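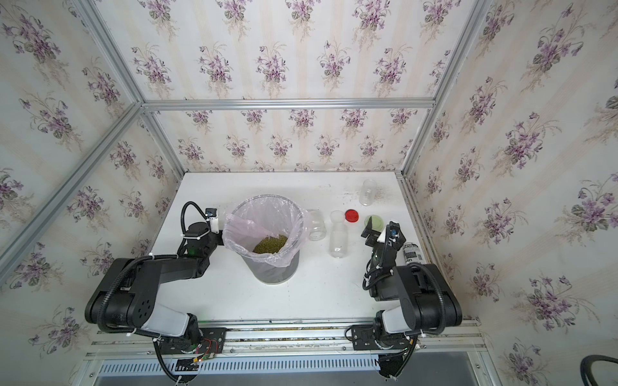
Violet bouquets over a faint vertical stripe. Three walls, same paper.

Courses > Interior Surfaces > Unit notes > Pattern and repeat

Last updated: March

Notes for Thursday. Still rough, bring your own copy and write on it.

Main topic: how a printed wallcovering repeats and what that does to a room. Read the Laner handout first, the part on matching. Skip the bit on borders, we get to it later.

Basic terms, you need these for the quiz:

Repeat = distance from one motif down to the same motif again. Long repeat, more waste. Short repeat, easier to hang but the eye catches the grid sooner.

Straight match: motif lines up straight across at the seam. Drop match: next strip slides down by part of the repeat, usually half. Random match: nothing to line up, most plain textures and a lot of stripes.

Motif vs ground. Ground is what's behind. People forget the ground. A cream ground with a soft stripe is doing plenty even when all you remember is the flowers. Stripe gives the height, the bouquets break it up so it doesn't look like a mattress.

Scale. Small sprig in a big hall turns to gray fuzz from the door. Big bouquet in a small room, each wall only holds a few and you start seeing where they get chopped at corners. Not always bad. Old farmhouse bedrooms did it all the time, ceiling too.
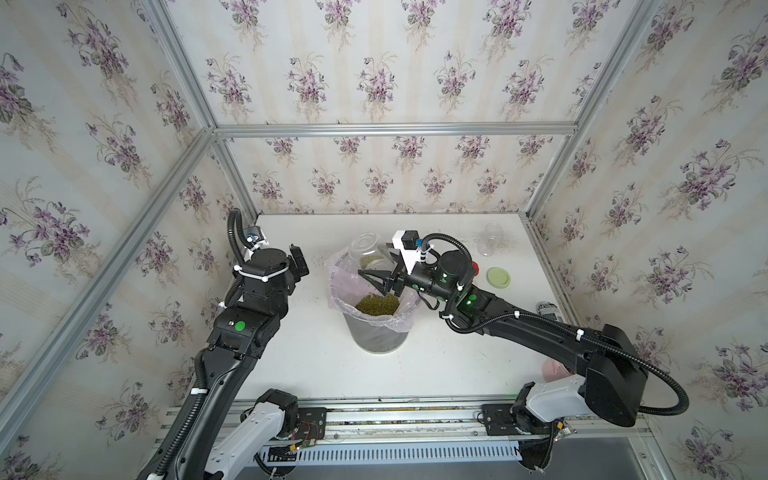
Busy ground, clear bin. Look at how little a see-through object fights the print.

Working out quantities. Measure wall height, add trim top and bottom, THEN round up to the next full repeat. Everybody rounds before adding trim and comes up short. Bratavstead house is the worked problem: stairwell wall, 98 inches at the low end. Do it once with straight match and once with drop match, compare the waste. Show the steps, I don't give credit for a bare number.

Batch numbers. All rolls for one room from one batch. The Sjöberg job is what happens otherwise: batch 564 on the long wall, something else beside the window, color shift you could see at noon and not at night. They stripped the lot. Cost overrun on that was $3405, mostly labor.

Corners. Never wrap a full strip around an inside corner, walls aren't plumb. Cut it, turn a little past the corner, start fresh with a plumb line. Pattern loses a bit of match there and thats fine. Put the worst mismatch behind the door or in the least looked-at corner.

What sits against the pattern. Second half of class. Solid things cut a hole in a print, open or clear things let it through. Mesh is somewhere between. Color matters too, a pale pink next to violet goes quiet, strong green doesn't.

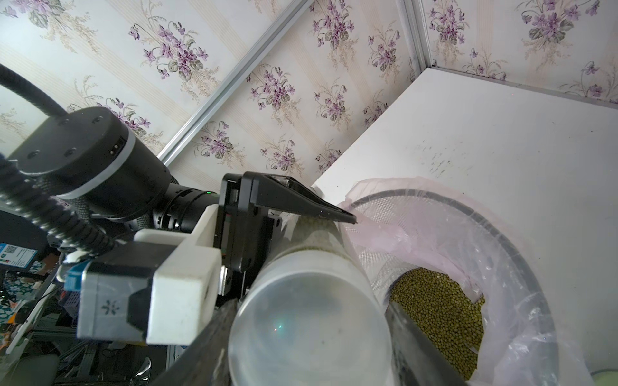
Mesh basket, pale pink liner, green mung beans. Which do you see first?

Try the squint test at home. Stand in the doorway, squint, note what's left. Usually the darkest thing and the shiniest thing. Grokureck reading calls this "holding power", same idea, fancier word. Only the first chapter is required.
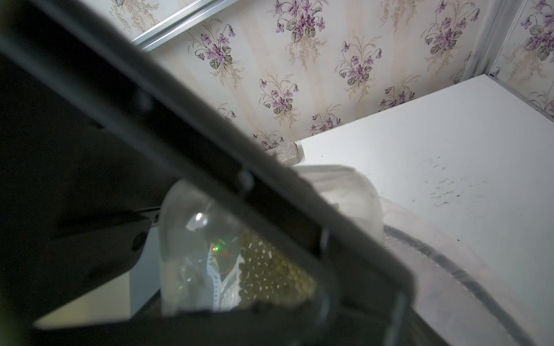
Dark finishes next to a light paper need more thought than they get. Black trim, charcoal radiators, iron curtain rods. A client picks one off a chip an inch wide and it comes out heavier on the wall. But no dark surface is one color once light hits it. See the charcoal bar here, nearly black down in the channel, lighter gray on the raised edges, then a pale streak down the blunt end. So ask for a sample with an edge or a curve on it, a flat chip won't tell you. Matte cuts the streak down. Gloss doubles it and shows evrey fingerprint.

For next time: pick 2 papers from the sample books, one straight match and one drop. Mark the repeat in pencil on the tracing, not on the book. Sample books go back on the shelf by the sink.

Paste types and lining paper next week if we get that far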